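3.2 Share counts: 57 shares | 4 comments

4. What Changed at the Sorting Bench

4.1 The job before the arm

The Previsstead workshop of Nindum makes wooden learning sets for schools. Before a set can be boxed, someone has to take painted blocks out of a deep bin and lay them in a tray by color, all facing the same way. For years this was done by hand, in turns, by whoever was on the packing line. People we spoke to did not hate the task, but they had plenty to say about it. The bin is deep enough that you lean over the rim to reach the bottom, and after an hour of that the lower back starts to complain. Blocks that end up against a wall are the worst, as there is little room to get a fingertip behind them.

The Gedar cell was set up to take over the reaching. It uses an industrial arm with a multi-fingered hand, and software written by Dissanayake, a small integration firm that had worked with the packing line once before. The packing staff kept the rest of the job: feeding the bins, checking paint and corners, setting aside anything chipped, and closing the boxes. We were lucky to be let in early, while the layout was still changing from one visit to the next, and we think that is when the most interesting things happen. By the time a cell looks finished, most of the arguments that shaped it have been forgotten.

4.2 Learning to fill a bin for a robot

The first surprise for us was how much skill moved to the other end of the bench. When people picked by hand, it made no difference how the blocks went into the bin. With the arm, it made a great deal of difference. A heap gave the hand trouble, and a thin spread with blocks tipped up on the slopes was not much better. Over several weeks the staff worked out their own ways of pouring, and they were very good at it! One packer tilted the tote low and drew it toward her as the blocks slid out. Another poured in two short goes with a pause between them. Neither method was in the written instructions, and both were later added, with the packers' initials beside them.

Necati Yazıcı, who had run the packing line before the cell arrived, described the change this way: "I used to watch hands. Now I watch the bin, and I can tell you before the arm moves which block it will struggle with." We tested this informally by asking him to point to the block he thought would cause trouble, and he was happy to explain each choice. His reasons were always about the space next to a block — a wall too close, a neighbor lying across it, a corner the fingers could not get around. This is the same knowledge he had used as a hand picker, now put to work one step earlier.

Figure 4 gives a sense of what he was looking at. A block held at a slant may still need to be turned before it can go in a tray, and the blocks left lying close together raise the question of which to take next. 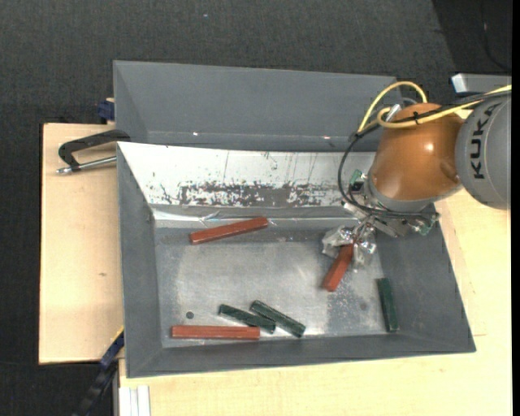
Figure 4. Sorting bin with red and green wooden blocks. The gripper on the KUKA arm holds one red block at an angle above the bin floor.

4.3 Small fixes and who made them

Much of the bench is held together with things that can be undone in a minute. Clamps were a favorite topic in our interviews, and we came to share the enthusiasm. Because the bin was clamped in place, it could be shifted and tried again within a single break, and the people who worked beside it felt free to suggest a move. A welded stand would have been neater, and we suspect it would have ended a good many useful conversations.

The cables brought out stronger feelings. Staff asked early on for a clear side from which to load, and the first layout did not give them one. Dissanayake's engineer moved the loading position after standing in for a packer during a busy stretch in December, which he told us taught him more than the site plan had. The new position meant fewer steps per bin. It also meant that the person loading faced the arm and could see what it was doing, and several people said this was the part they valued most.

4.4 Time, pace and company

Our observation log covers 2,520 picks. We coded each one for what the nearest worker was doing at the time, and in 310 cases that person stepped in, either to nudge a block or to reset the cell. We had expected these moments to be a source of annoyance, and some were. More often, though, the interruption was brief and the person went straight back to checking paint. Two packers said they liked having a reason to look up.

Pace was a different matter. Hand picking had been done in pairs, with a lot of talk across the bin, and the pairs set their own speed. The cell needs one person at a time. The line noticed this loss within days, and it came up in nearly every interview, usually without our asking. The answer they settled on was to move the inspection table next to the loading position, so that the loader and the checker work side by side and can swap whenever they like. It cost nothing, and it was proposed by the packers themselves.

We are excited by how much of this came from the floor. The arm took over the bending and reaching, and the backs of the people at Previsstead are better for it by their own account. What they do with the rest of the shift is still being worked out. At our last visit, on May 5, 2023, the team was trying a shallower tote for the green blocks and had not yet agreed on whether to keep it.

Shares 57 | Comments 4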